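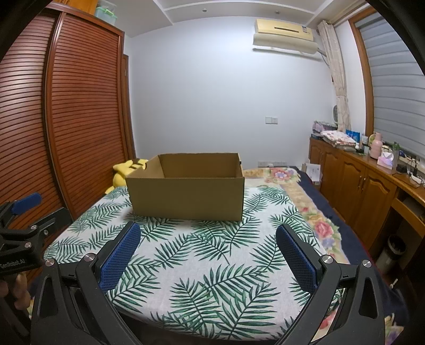 Rajeshwari Pillai wrote to us in October that she had stopped dreading the last week of the month, and asked whether the late-payment letters could be shared with people outside the group. They can, and they have been.

Home > Programs > Self-Employment > Reports
Last updated: Wed 6 November
Reading time: 3 minutes

Progress report to the Kaijage Fund
Getting Paid on Time: support for self-employed workers in Numham
Prepared by Augustina Kwofie

It has been a very good stretch for this project and I'm glad to be writing it up. When you agreed to fund us, the plan was to help 80 self-employed people in Numham send clearer invoices, chase late ones without losing the client, and put money aside for tax. We have now worked with 161. Most of the extra sign-ups came through people telling each other (a bookkeeper told a dog groomer, the dog groomer told her whole street), and the evening sessions filled up faster than we could add chairs!

What we've done

The invoice clinics are the heart of it. People bring whatever they've been sending out, and we sit down together and fix it. Very often the trouble is small: no due date, no purchase order number, the wrong person's email at the top. Sudheer Kartha runs the clinics and has built a one-page template that works for almost every trade we see. We did have to make a separate version for people who take deposits, mainly the caterers and the furniture restorers, and that took longer than planned.

The late-payment letters went out to everyone in the group at the start of October. There's a friendly reminder, a firmer one, and a final notice that mentions a late fee. Geetha Ramasamy rewrote the final notice twice after members said it sounded like it came from a law firm, and the new wording is much better. One translator used the firm letter on an invoice that had been open since spring and was paid the same week. She had more or less written the money off.

Tax savings have been slower. We asked members to open a separate account and move part of each payment into it the day it arrives. Plenty of people like the idea and haven't done it yet. Those who have tend to be the ones with steady clients. For people whose income jumps around, a fixed share of every payment is hard to stick to in a thin month, so we're trying a sliding version, with less set aside when the month is poor and more when it's good. I'll have something useful to say about that next time.

The Drotden tool

We moved session bookings and reminders onto Drotden at the end of the summer. Setup was bumpy. Two sets of reminders went out with the wrong start time and we had a few cross people at the door, quite rightly. Aleksi Saarela sorted it out and the bookings have run smoothly ever since. Members can now book a clinic slot from their phones, and no-shows are well down.

Spending

We are inside the budget on everything except room hire, where the added evening sessions pushed us $200 over. We've covered that from the printing line, as most members prefer the templates by email anyway. If you'd like it handled another way, please let me know and I'll move it back.

Clunano

You asked about taking the clinics to Clunano. We ran a trial evening there and I came home buzzing. The questions were different from the ones we get in Numham: far more about contracts and who owns the finished work, much less about chasing payment. We'd want to add a session on simple written agreements before starting there properly. Geetha has an outline ready and I can send it whenever suits you.

Still to do

- Finish the deposit version of the template and test it with the caterers
- Second round of calls to members who came once and didn't come back
- Agree on dates for Clunano, if you're happy for us to go ahead
- Start collecting questions for the tax filing evenings

Sudheer and I would both love to have you at a clinic if you can make the trip. The evening ones are the liveliest, and we can save you a seat next to the coffee.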